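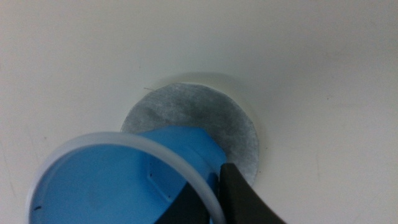 ## Wanted: a technician to find out why our robot lets go

Faltside is hiring one robot test technician for our Brultdale shop. The job exists thanks to a fault, and we would like you to know about it before you apply.

Our arm, Obi, picks up blue plastic parts and holds them over a round gray disc. It does this beautifully until it doesn't. Every so often the gripper reports a firm hold, the fingers relax anyway, and the part leaves on its own schedule. One of them made it to the parking lot. In August the fingers also stayed shut through a stop command, and that was the end of unattended running.

**What you'd be doing**

- Running supervised grip cycles, up to 2,000 a week, and logging every drop
- Going through wrist camera footage with Shoshana Fitzsimmons, who wrote the grip check and takes criticism of it fairly well
- Swapping finger pads, cables and sensors one at a time. We tried all of them at once in July and learned nothing
- Rewriting the stop procedure, currently a laminated card that says "press harder"

**What you need**

- Two years around robot arms, conveyors or anything else that can pinch you
- Lockout training, or willingness to do ours in your first week
- Clear handwriting. The log is on paper until the database is fixed, which is a separate ad

Python helps. So does having once broken something expensive and told your boss the same day.

**Pay and hours**

Full time, 10 days of vacation to start, 13 after your first year. You'd report to Ezekiel Halvorsen. No night shifts; Obi isn't allowed to work nights anymore either.

Send a resume and a paragraph on the worst fault you ever chased to Trinity Delacroix at the Brultdale front office. Interviews take an hour, with safety glasses provided. We'd like someone at the bench by November.

Posted 9/9/25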